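3.2 How the complaints reached the court

The files we read come from the district court of Grokdale and cover complaints where one partner said that the other had hidden an existing marriage. We found 489 such files. In most of them the complaint was not made in the first weeks after the truth became known. The woman usually spoke first with a sister or a colleague, then with a local women's office, and only later with the police. Ragnarsson describes the same order for the coastal town of Messina, and she calls it "the long corridor" before the law.

The written statement is often short. It gives the promise of marriage, the place where the couple lived, and the sum of money that changed hands. What is missing is the time between these points, and for this reason we added interviews.

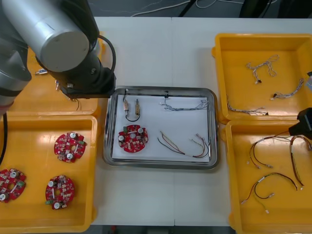

3.3 Interviews

We interviewed 14 complainants, all of them in Kisturcombe, where the women's office offered us a room in the evening. Each interview was held in the language the person preferred and was read back to her before we used it. Two persons later asked us to remove a passage, and we did so.

The questions followed the order of the relationship and not the order of the court file. We asked first how the couple met, then who paid the rent, and then who in the two families knew. The question about rent gave the richest answers. A man who pays for a room but sleeps there only on some nights must explain his absence, and the explanations were remembered very exactly, even years later. Night shifts and a sick father were the usual ones.

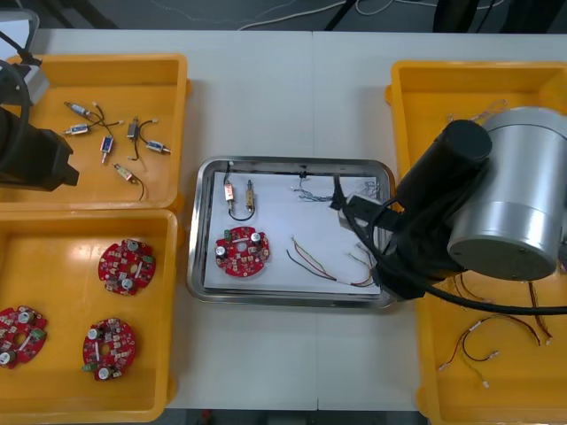
3.4 Coding of the material

Both authors read all statements separately. We marked every sentence that spoke about knowledge – who knew of the first marriage, and from which moment. Where our marks were different, we discussed the sentence until we agreed, or we left it out of the analysis.

Figure 4. Four yellow trays around a steel tray.
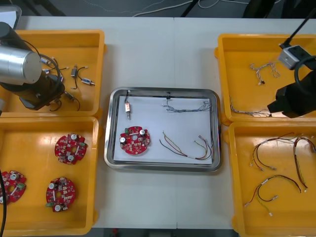
The coding showed four common ways of learning the truth: a telephone call from the wife, a document found in the room, a visit to the home village, and a confession. The confession was the rarest. In the cases from Ilell it did not appear at all, but the number of files from there is small and we draw no conclusion from it.

A difficulty was the word "wife" itself. Some men had told the complainant that they were married but "separated in practice", and the court treated this as a disclosure. The complainants did not. Norðdahl has argued that such half-disclosure should be a category of its own, and we follow him in this. 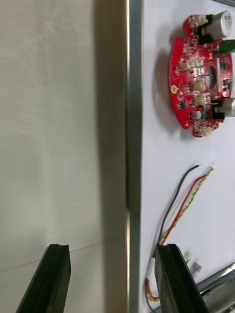

It also matters for the outcome. Complaints with half-disclosure were more often closed by a settlement between the families, and the first wife was seldom heard. Her signature is present in some of these files, but her own account is not. We return to this absence in Section 5, where the settlements are compared with the judgments.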